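Why do ducks stay dry?

Hi, I'm Lucero! I look after 18 ducks just outside Cirville, and kids who visit always ask me how a duck can swim all morning and not get soggy. Good question!

Ducks make their own oil – it comes from a little spot near the tail. They rub it on with their beaks, and we call that preening. The feathers also hook together like tiny zippers, so water rolls right off. 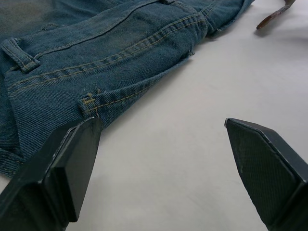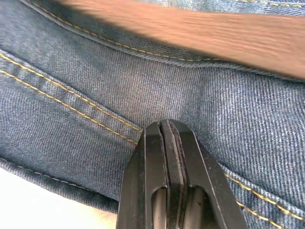 Baby ducks hatched without a mom need extra care, though. Their fluff can soak through and they get cold fast! Mine had only short, shallow swims when they were 2 weeks old, and then went straight back under the warm lamp.

Next time you see a duck poking at its tail, watch where the beak goes next.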